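Following a small club: notes for the Wednesday talk, Prandamcombe supporters' evening

Start with the attendance. 2,164 on a good day, and the good day was in March. Pause for anyone who claims to have been there.

Pritby away. Twenty of us on one coach, lost 4-0, and the driver asked if we did this for pleasure. Let them laugh, then move on before someone brings up the penalty.

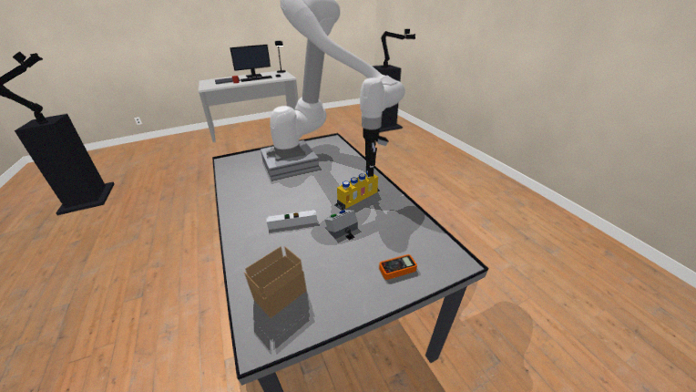
The penalty, since someone will. Our keeper went left, the ball went left, and they still missed each other. I have made my peace with it - mostly.

Next bit: which player would you most like to meet? Everyone says the striker. I'd pick the reserve left back, who has warmed up on that touchline 100 times and must have views.

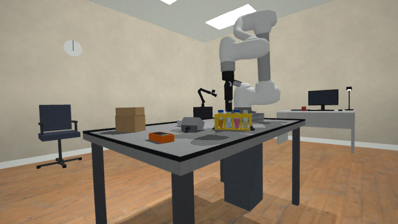
G. Kwofie

Shirts. Mention the Huvo years, when the sponsor's name washed off by October and the team's form went with it. Mine is now a duster. Don't hold it up again.

Go slower here. Season tickets: the club wants to sell 1,000. Read the number out without smiling.

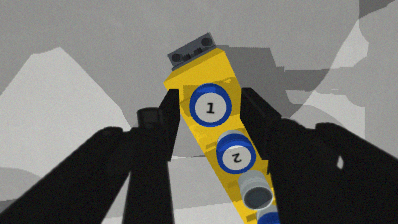 Is it worth buying one if you can only get to half the games?

You'd save a few pounds over paying at the gate, and you'd miss the other half, which some would pay extra for.

Finish with the raffle. Ticket stubs are in my coat.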